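The Folding Room at Cliscombe

By the end of September we had 331 tries in the log and a shirt that would not lie flat. I loved that shirt. I can say so now.

The idea was simple enough to fit on a beer mat, and the first version of it really was written on one. Teach two arms to fold by showing them good folds, yes, everyone did that – but then show them the bad moments too, the bunched sleeve, the hem sliding over the edge, and show them only the way back. No finished fold at all in those lessons, just rescues! We called it the Kelta method, after the village where the beer mat came from.

So I spent my mornings messing up a black T-shirt on purpose. I got very good at it. I had a sort of flick.

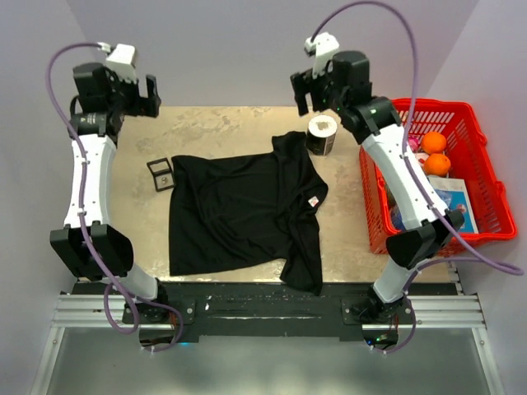
The others at Himham thought we were wasting the autumn. Their arms had learned from perfect folds and nothing else, and on a tidy shirt they were lovely to watch, like a waiter with a napkin. Give them a sleeve in the wrong place and they folded the air beside it, quite calmly, and stopped.

Ours dithered. They pinched the collar, let go, pinched it again. For weeks I went home on the last bus with my head full of sleeves. Then one evening the left gripper took hold of a corner I had never once shown it, gave a small tug, and waited for the right one to catch up. I shouted so loudly that someone came in from the corridor.

We ran 45 fresh shirts after that, each dropped from shoulder height and left as it fell. The arms finished all but six. I wrote the number on my hand, then in the log, then rang Himham and read it out twice.

"Do it with a towel," they said.

I was already looking for one.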